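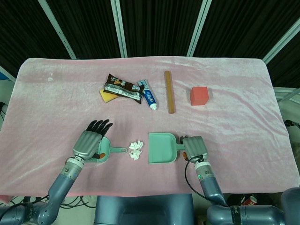 No. 100

Well, the carburetors are back on the bike, and only three evenings later than I told my wife they would be! If you remember from last time, the old Molefe (she's a 400 twin, for anybody new) had been stumbling every time I rolled on the throttle, and I had pretty well convinced myself it was the jets. I pulled both bowls and found the pilot jets gummed up with something the color of maple syrup, so that was part of it.

The rest was a cracked intake boot on the left side. Melquiades Sandoval spotted it when he stopped by to drop off my torque wrench, and I'd had my nose six inches from it all afternoon. A new pair from Zindari came in a padded envelope and went on with a little dish soap and a lot of grunting.

I'm at 2,597 miles for the season now, and I'd love to squeeze in a few more before November gets ugly. Next up is the chain, which has a tight spot I've been ignoring, and then the fork seals if my knees hold out.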